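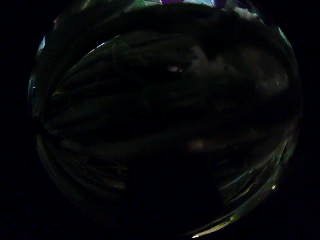 Re: [kunham-ward] Who is running in March?

> The party says 200 people came to the Deltness rally. Did anyone
> else go? I got there late and left early.

I went. If that was 200, I'm the next mayor of Kunham. I got to 67, and that includes 15 in campaign jackets. The candidate spoke for almost an hour on the Zirance bridge and never said who pays for it.
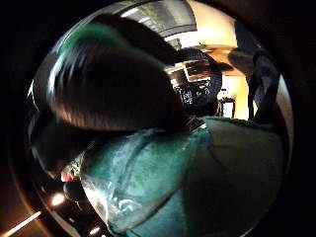 Teal-green, glove-like material, close up, and a bright room behind.

The other side meets at Kang Hall at 5. Bring a chair.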